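Notes from the Jollden children's book open day

Back on the train, typing with my thumbs, so forgive the state of this. Wanted to get it down before it goes.

Jollden is the small picture book press I keep going on about. Once a year they open the building, all three floors, and let the rest of us wander through. Tuesday this time. Doors at 10, I got there at 10:40 thanks to a bus that simply went a different way.

Missed the welcome. Got a badge with someone else's name on it (sorry, Ruaridh Laing, whoever you are, I hope you got in).

First floor, the editors

Manuscripts come in on paper still, lots of them. 591 since the last open day, according to the sheet on the wall, and they published 11. I stood and did the sum and wished I hadn't.

Paraskevi Karras was running the table where you could read the slush pile, names blacked out. I read one about a snail who is sent to deliver a letter and reads it on the way. Wonderful first page. Then on page two the snail learns about sharing. Paraskevi had pencilled "where did he go??" in the margin and I wanted to frame it.

Her talk was short and mostly about reading aloud. She reads every submission aloud, standing up. If she runs out of breath the sentence is too long, if she starts doing a voice without meaning to it goes in the yes tray. A woman behind me asked what if you're no good at voices. She said nobody under six minds.

Other things I scribbled down from her:
Parents buy the book, kids decide if it gets read twice.
Rhyme only if you'd be ashamed not to.
Maps in the front are worth the cost of printing. Always.

Very much agree on the maps. I learned to read maps from books like that, places that didn't exist, long before I could find my own street.

Lunch, sort of

Soup and bread, ran out early. Ended up sharing a bench with Tumaini Mrema who teaches second grade and had come on her own day off. We talked about which books had been read to death in her classroom. The spine of her copy of Thomas and the Borrowed Stair is all packing tape now. She's bought it 5 times.

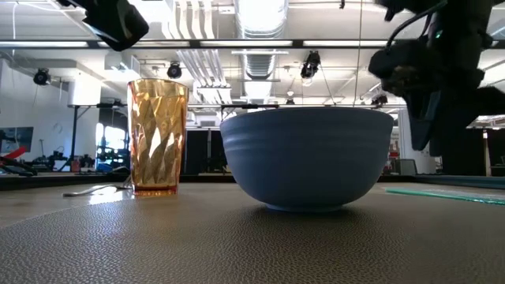
Blue bowl, amber glass.

I hadn't read it! Felt like a fraud. She told me the whole thing over the last of the bread, which took a while as she does all the parts. A boy called Thomas finds a staircase leaning against the back of his house, goes up, and at the top is the downstairs of a different house. Same family, but they've all been waiting for him to be late. It's very funny and then it's suddenly not. I bought it in the shop afterward, so there goes the book budget.

Second floor, the pictures

This was the floor I came for. Original art pinned right on the walls, no glass, and big signs asking people with coffee to stay by the door.

Venkatesh Pisharody had the long wall. He did the pictures for the Plidemetti books, the ones about a town where everyone has to say what they mean and so there's hardly any talking. Pen and ink, brown wash. I've had those books since my twenties and never noticed there's a cat in every single street drawing, walking the same direction. It gets where it's going in the last book. I'm not going to say where.

He showed us the roughs too. For one double page of the market he drew more than 70 versions. Most of them look fine to me! He held up two that seemed exactly alike and asked which was sadder, and the whole room pointed at the same one. Still don't know why. Something in the shoulders.

Somebody asked does he read the text first or just start drawing. He reads it once, puts it in a drawer, and draws what he remembers. What he forgets he assumes the kid will forget as well. Author was in the room for this. Author's face was a picture of its own.

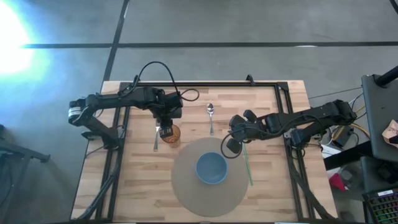
Top floor, old printing stuff and the archive

Steep stairs, low beams, watch your head. Manolis Spanos looks after the archive and he is the reason I missed the 3:15 train. He has letters from readers going back to the start of the press, filed by complaint. Complaint: ending. Complaint: dog. Complaint: not enough pages. One kid had written in to say that the hero of a book called Adard had left his coat behind in chapter four and it was winter in chapter nine. The press wrote back and apologized, and in the next printing there's a coat. Manolis had both printings side by side so you could check.

Adard is out of print, annoyingly. If anyone has a copy they'd lend me I'd be careful with it.

There was also a first edition under a cloth that you could ask to see, and I was too shy to ask, then somebody else asked and I looked over thier shoulder. Tiny book. Green cover, gone gray at the corners. Somebody had written "MINE" inside in crayon.

If you're going next year

Go early, the reading table fills up and then you're just standing there hovering over people.
Bring cash, the shop card reader gave up by noon.
Eat first.
Kids are welcome, the second floor has a low table with paper on it and the staff don't mind a mess.
Do the top floor before the shop, those stairs with a bag of hardbacks are no joke.

What I came home with: Thomas, two Plidemetti postcards, a bookmark I think was meant to be a ruler. Also the badge. Ruaridh if you want it back it's in my coat pocket, write to me.

More when I've read Thomas properly, we're pulling in now.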